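**My house rules for cloth folding with two hand-held grippers**

I've rewritten this page more times than I'd like to admit, and the version dated 7 September 2019 is the one we're using on the Trorska folding task until somebody talks me out of it. It grew out of the old Lornenberg checklist, which was fine for blocks and cups and pretty hopeless for anything floppy.

If you're picking up a pair of grippers for the first time, read the whole thing before you start. It's short, I promise!

## Before you start

1. Clear a working patch in the middle of the table. The rest can stay messy (mine always is, and I'd like the data to look like real tables), but the patch itself should have nothing on it except the cloth.
2. Route your cables away from the patch. A fingertip that snags a charger cord ruins a take, and it can pull a laptop along with it.
3. Open and close each gripper 5 times, all the way. If a finger sticks, stop and tell whoever looks after the hardware. Please don't oil it yourself.
4. Check the screws you can see. Finger tight isn't tight.
5. Wipe the blue pads. Lint builds up faster than you'd think, and a fuzzy pad slides on cotton.

## Handling the cloth

My main rule is one job per gripper at a time. Either it's holding or it's moving, and you should be able to say which out loud. When I let both hands wander I get a fold that looks okay and a recording that's no good for teaching anything.

Come in with the fingers wide. I know it feels clumsy, but if you half close them on the way down you'll push the edge along the table and end up chasing it. Get the tips on either side of the edge you want, *then* close.

When both grippers take the same edge, keep the tips lined up and leave a little daylight between them. Metal never touches metal – that's the one rule I'll stop a session over. Close one, pause, close the other. Letting go works the same way, one and then the other.

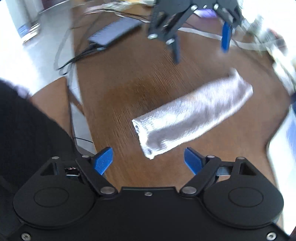
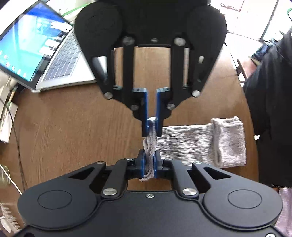
*Folding practice at the table: fingers spread wide near the white cloth in the first photo, both grippers closed on the towel in the second.*

Pull outward only as far as it takes to get the slack out. Towels stretch, and a stretched towel springs back the second you release it, so your nice square corner goes somewhere else.

## What counts as a good take

We keep a take if the fold was done with the grippers alone. No bare fingers sneaking in to fix a corner! If you have to use your hand, finish up, mark it as assisted and go again. Assisted takes are still useful to us, but they go in their own folder.

Drops are fine. Pick the cloth up with the gripper and carry on, and don't restart just to look tidy. Of the 830 takes in our Tendovero batch I threw out 70, nearly all for unmarked hand fixes, and that one hurt.

## Breaks and stopping

Take 5 minutes whenever your grip starts to shake. Set both grippers down flat, fingers open, well back from the table edge. If anyone reaches into the patch while you're working, freeze, open up, and wait for them to move out.

The label sheet for folds lives with the Khasawneh notes, and I still need to add a line for ribbed fabric.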